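Sorting Small Donated Goods at the Pandgate Reuse Shop
Student project report, Clakance College
Apr 5, 2022

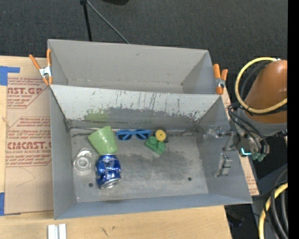 Figure 1. Two gray bins held together with orange-handled spring clamps.

Introduction

Our group looked at how small household donations are sorted at the Pandgate reuse shop. The shop takes in some 3000 items a month, mostly kitchenware, toys and hardware. Staff told us the small things take the most time and are the most likely to be thrown out. We wanted to find out whether a simpler set of categories would help.

Background

The shop opened in the old Giannakopoulos furniture building and moved to its present site on Drandia Street two years later. Donations are dropped off at the side door and go to a sorting bench. Until this project there were 11 categories, and the list was taped to the wall. Several overlapped. A plastic measuring cup, for instance, could go under kitchen, plastics or baking.

Method

We recorded 1421 items over four weeks. For the first two weeks the bench used the old list. For the last two weeks it used ours, which had six categories - kitchen, toys, tools, craft, office and other. We timed each batch with a phone and wrote down any item that had to be moved after it was first sorted. Batches were 200 items where possible, but some were smaller on quiet mornings.

Results

Sorting was faster with the short list. A full batch took 52 minutes on average with the old categories and 38 with the new ones. Fewer items were moved afterward. The "other" category filled up faster than we expected and had to be emptied twice a day. Most of what ended up there was cables, candles and picture hooks.

Problems

We lost 3 timing sheets in the second week and left those batches out. The colour stickers we used for labels did not hold well on plastic and we changed to paper tags. The new list also had its trial after the old one, so part of the gain may be practice.

Next steps

The shop will keep the six categories until July and then decide whether to add a seventh for electrical items. We would like to repeat the count then, with the two lists used on alternate days.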